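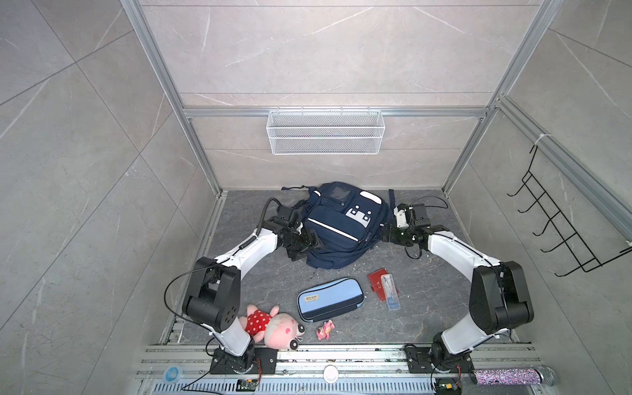 Gullau Family Dental, Home Care Team

Setting up your Murneo water flosser

I wrote this section for patients who took a Murneo home from us and then left it in the box for a month (I did exactly the same with mine!). Set aside a few minutes, stand near a sink, and we'll get you going.

1. Wash the tank and the tip in warm, soapy water and rinse them well. The handle itself only gets a wipe with a damp cloth.

2. Plug in the charging cord and leave the handle on it overnight. The light blinks while it's charging and stays on when it's full.

3. Fill the tank to the 300 ml line with lukewarm water. I tried cold water my first winter and my back teeth have not forgiven me.

4. Push the tip straight down into the handle until it clicks. If you can pull it out without pressing the release button, it isn't in.

Note: The Wovix tips we sell at the front desk fit the Murneo too. They come with colored rings, so everybody in the house can have their own.

5. Set the pressure to the lowest level. Yes, even if you've used one of these before, and yes, even if you're the tough type. Stay there for the first week and move up one level at a time after that.

6. Lean well over the sink, put the tip in your mouth, and close your lips most of the way so the water can run out. Only then press the start button. I've done it in the other order and had to wipe down the mirror, the light and the cat.

7. Begin at the back, on whichever side you like, and follow the gumline with the tip pointed straight at it. Pause for a second between teeth. Do the outside first, then the inside.

8. The motor shuts off by itself after 60 seconds. Most people need a second round, so just press start again.

9. Empty the tank, run the motor for a moment to clear the line, and leave the lid open to dry.

Caution: Don't put mouthwash straight in the tank. If your hygienist has told you to use the Wikström rinse, swish with it afterward, the usual way. It leaves a sticky film in the hose, and that's a pain to get out.

Caution: If you've had an extraction, an implant or gum surgery, call us before you start. Children should use it only with a grown-up standing there.

A little pink in the sink is common in the first days if you haven't been flossing much (no judgment). If it's still there after two weeks, or if anything hurts, stop and give us a call.

Change the tip every three months. Cleaning out hard-water scale is in the next section, and you'll want white vinegar for that one.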